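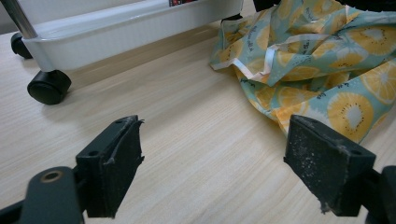 Left and right finger pads, with the cart and the fruit cloth behind.

Replacing finger pads on a hand-held gripper: how many sets do I budget for?

Posted by Lindsay Partington, 3/20/22

I've been handed the equipment plan for our household-tasks project, apparently as a reward for once owning a spreadsheet. We record people picking things up around the house with hand-held grippers, mostly cloth lately, and the data goes to train the arm we'll buy later. The arm has its own budget line, and everybody has an opinion about it. The finger pads have no line at all. Mine is the opinion that they should.

The pads in the photo are scuffed, they collect white flecks of whatever our floor sheds, and the edges have gone fibrous. They still close. Whether they still grip the way they did on day one is a matter of faith. Each has a round screw hole near the top, so swapping looks easy enough on paper.

We'll have 7 grippers going until July. The Malline dealer quoted me 166 dollars for a full finger set (both sides, pads on, screws included). Plamolix sells pads alone for 13 dollars a pair and says they fit "most" hand-held models, a word I've learned to read slowly. My boss would like one number by the end of the week and would like it to be small.

So do I buy full sets or pads? And how many spares per gripper is sensible without looking like I'm opening a shop?

Zhuoran Tian

Pads. The finger underneath rarely wears out before you lose interest in the project. We ran the Ďurica hand-helds on laundry and kitchen work for over a year and went through pads steadily and fingers hardly ever. The fingers we did lose were dropped on a concrete stairwell, and I don't know how you'd put that in a forecast.

I'd plan on 5 pairs of pads per gripper to get you to July, plus two full finger sets on a shelf for the whole group. At your prices that's 455 for pads and 332 for the sets, so 787 before shipping. If your boss flinches, compare it to the arm quote and wait quietly.

Before you order, get one pair from Plamolix and bolt it on. Check the hole spacing with calipers and check that the two pads meet flat when closed. "Most models" left us with a drawer of very nice pads for somebody else's gripper.

Also decide now what counts as worn. We had no rule, so people swapped pads whenever they were having a bad afternoon. Pick a thin cloth, pinch one layer off a table, ten tries, and if you drop more than a couple you change the pads. Change both sides together. And write the swap date in the recording log, or in three months someone will ask why the grasps look different and you'll be the one they ask.

Xinyi Cao

Just get the Puvport ones. Had mine ages, no problems.

Edeltraud Kälin

Puvport pads are fine, but they're sold with the Puvport finger and I've never managed to buy them separately, so that doesn't help much with a pads-only budget.

I agree with Zhuoran on the numbers. Two things I'd add. Ask Malline what they charge for the screws by themselves. The small ones roll under furniture and stay there, and it's irritating to have a gripper idle for want of one. Second, put the pads under consumables, separate from equipment. Our purchasing office takes weeks over equipment and waves consumables through, even when it's the same box from the same supplier.

A lint roller and a damp cloth at the end of each session will clear the flecks, by the way. It won't do anything for frayed edges.

Lindsay Partington

Thanks, all. Ordered one test pair from Plamolix and borrowed the calipers. I've moved the pads to consumables, where they look tiny and harmless next to the coffee.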